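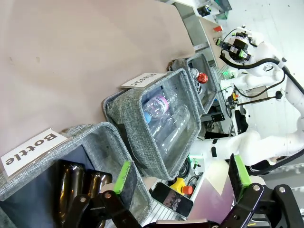

Abb. 1: Sortierkästen aus grauem Stoff mit den Karten „Bottle“ und „Plastic“

Kurs Ordnung und Wertstoffe, Arnbridge
Handout 4: Leere Getränkeverpackungen sortieren
Stand: September 25, 2022

Start | Kursplan | Handouts | Wortliste | Kontakt

1. Worum es in dieser Einheit geht

In der dritten Einheit haben wir Papier und Karton behandelt. Jetzt kommen die leeren Getränkeverpackungen, also Glasflaschen, Kunststoffflaschen und Dosen. Für viele ist das eine leichte Aufgabe, weil man diese Dinge jeden Tag in der Hand hat. Trotzdem gab es in der Übung im letzten Jahr bei 23 Personen mehrere verschiedene Meinungen, wohin eine Flasche gehört. Der Grund lag meistens bei den Wörtern auf den Karten, und mit diesen beginnen wir.

2. Die Beschriftung

Eine Beschriftung muss den Stoff nennen oder die Form, aber sie soll beides nicht mischen. Auf unseren Karten stehen die englischen Wörter „Bottle“, „Plastic“ und „Can“. „Bottle“ nennt eine Form, „Plastic“ einen Stoff. Wer nur nach der Form denkt, legt jede Flasche zu „Bottle“. In diesem Kurs gilt deshalb folgende Vereinbarung:

Bottle = Flasche aus Glas
Plastic = Flasche aus Kunststoff
Can = Getränkedose

Bitte schreiben Sie diese Vereinbarung in Ihr Heft. In der schriftlichen Prüfung im Oktober sind insgesamt 100 Punkte möglich, und die Zuordnung der Begriffe gehört dazu. 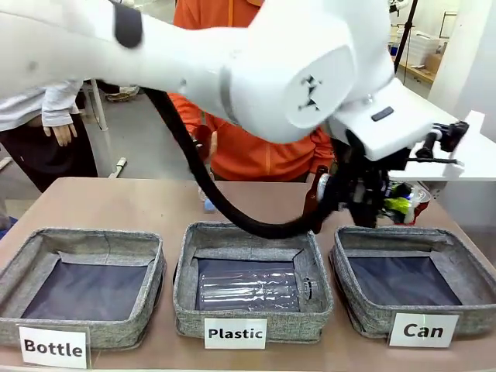 Der Platz der Karte ist fast so wichtig wie das Wort. Man soll sie lesen können, bevor die Hand über dem Kasten ist. Für die Sortierung in einer Reihe empfehle ich die Karten vor den Kästen, wie hier bei der durchsichtigen Flasche im mittleren Kasten: Davor steht „Plastic“, und man muss nicht raten. Eine Karte, die am Rand befestigt ist, geht auch, sie verdeckt aber manchmal einen Teil des Inhalts. Bei weichen Wänden ist außerdem zu prüfen, ob der Rand die Karte trägt. Ich habe bei flachen Kästen bessere Erfahrungen gemacht als bei tiefen, denn ein Irrtum wird darin früher bemerkt.

3. Reihenfolge der Arbeit

a) Alle Verpackungen auf den Tisch legen und nichts übereinander stapeln.
b) Prüfen, ob noch Flüssigkeit darin ist. Reste kommen in den Ausguss.
c) Glas zuerst nehmen. Es rollt leicht, wenn es liegt.
d) Danach die Dosen und am Ende den Kunststoff.

Der Deckel bleibt in unserer Übung auf der Kunststoffflasche. An Ihrem Wohnort kann die Regel anders sein, fragen Sie bitte dort nach.
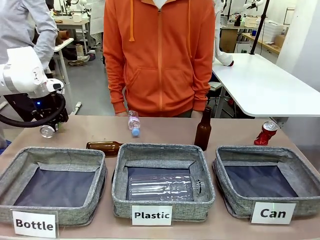

Abb. 3: Braune Glasflaschen, Kunststoffflasche mit blauem Deckel und rote Dose auf dem Tisch

4. Zerdrückte Verpackungen

Eine zerdrückte Flasche braucht weniger Platz, aber sie ist schwerer zu erkennen. Für den Transport zur Sammelstelle ist das Zusammendrücken oft sinnvoll. Wo Pfand bezahlt wird, soll man es lieber lassen, da der Automat das Etikett lesen muss. Dosen mit scharfen Kanten bitte nur mit Handschuhen anfassen.

5. Hausaufgabe

Sammeln Sie eine Woche lang Ihre leeren Getränkeverpackungen und machen Sie eine kleine Tabelle mit Stoff, Form und Zustand. Überlegen Sie auch, welche Wörter Sie selbst auf die Karten schreiben würden. Die Vorlage liegt im Ordner Gwynne.

Kommentare zum Handout

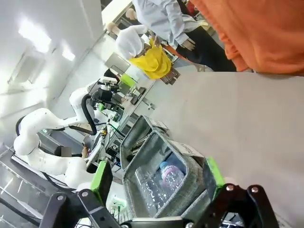 Eine Teilnehmerin schreibt, sie würde statt „Bottle“ lieber gleich „Glas“ auf die Karte setzen, ihre Kinder hätten zu Hause alles mit Flaschenhals in denselben Kasten geworfen.

Gast: Gilt das mit dem Deckel auch für Glasflaschen? In Abschnitt 3 steht es nur für Kunststoff.

Antwort der Kursleitung: Bei Glas bitte den Deckel abnehmen. Ich ergänze es in der nächsten Fassung.

Gast: Den Ordner Gwynne finde ich nicht, nur Furer.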